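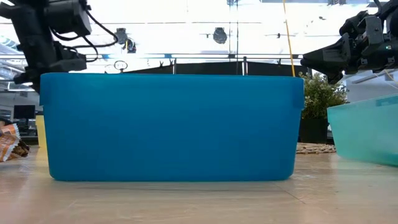
*Blue bin, light tabletop.*

**Swap Sunday, quick notes**

Doors at Wuswood open 15 minutes early for anyone dropping off. Clothes, books, kids' shoes. No mattresses please!! Last year was enough. 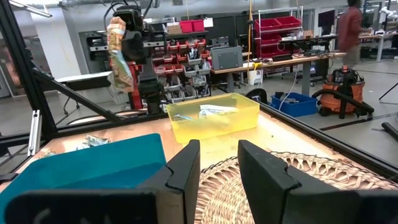

Parking on the Plikley side only, the other lot is being repaved untill the end of September. Bus riders, get off at Gokaldale and walk up the hill. Yaqin Su has the table list, text her if you want one. 21 spots, 20 gone as of this morning.

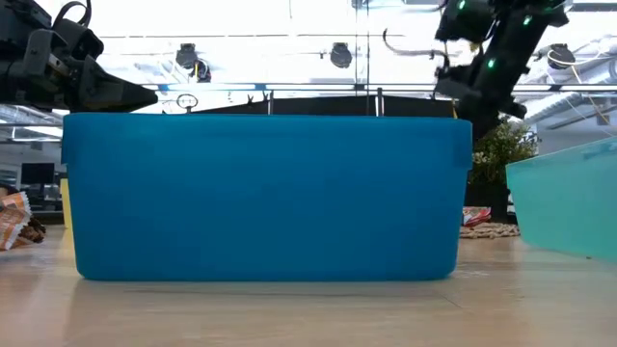

Coats go to Erdal by the back door. Also need two more people for the last shift, 30 minutes tops, mostly folding chairs. Leftovers get picked up Monday so dont leave anything outside overnight.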